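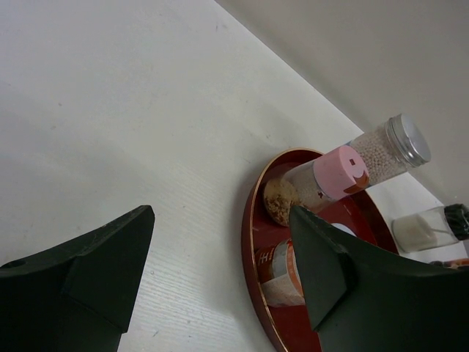 4. Wrist camera and finger check (do this every time the fingers come off)

Applies to Gollel arm with the Juhl two-finger gripper. Table cell only. For the floor cell see section 7.

Before you start: arm in HOLD, pendant within reach, no one else at the table.

4.1 Seating the fingers

1. Open gripper all the way. Pendant > Tool > Open.
2. Wipe the finger mounts. Dry cloth. No solvent, it gets in the slides.
3. Left finger on first, then right. Marked on the back, L and R. They are mirrored, don't force them.
4. Screws finger tight, then the short hex key, quarter turn.
5. Close and open 20 times at slow speed. Listen. Clicking = a screw is backing out, go back to step 4.

CAUTION: Keep your hand out of the gap while it cycles. Slow speed still pinches.

4.2 Camera view

1. Gripper open. Live view on.
2. Both finger tips should show, one in each lower corner, with clear space between them. One tip higher than the other means the bracket is rotated.
3. To fix: loosen the bracket collar, turn a hair, tighten, look again. Takes a few trys.
4. Table edge will run at a slant depending on the wrist angle. Don't level the camera to it. Use the finger tips.
5. Lens smudges: lens tissue, one pass. Specks that stay put in the view when the arm moves are on the lens. Specks that move are on the table.

4.3 Test load

Use the seasoning tray. Clear jars and shiny lids are the hard case, if the camera copes with those it copes with the rest.

1. Caps on tight. Check each one by hand.
2. Tray on the white table, away from the edge.
3. Jog down until the tray is in view. Stop well short of the rim.
4. Set exposure to 110. Glare on a metal lid hides its edge, so drop it in small steps untill you can see the rim of the lid.
5. Run program 3310 (single pick, slow). Stay at the pendant.

NOTE: Right finger can hide part of the tray at low heights. Normal. If you need to see behind it, raise the wrist, don't move the camera.

CAUTION: Spilled salt or powder gets into the finger slides. Stop, vacuum, then redo 4.1 from step 2.

4.4 Errors

1931 - finger position mismatch. Reseat, see 4.1.
No live view - camera plug at the wrist, push until it clicks.
View shakes when the arm stops - bracket collar loose.

Still stuck: Murray Te Moana, Erkwood workshop. Have the error number and the last exposure value ready.

Rev. 11 February 2023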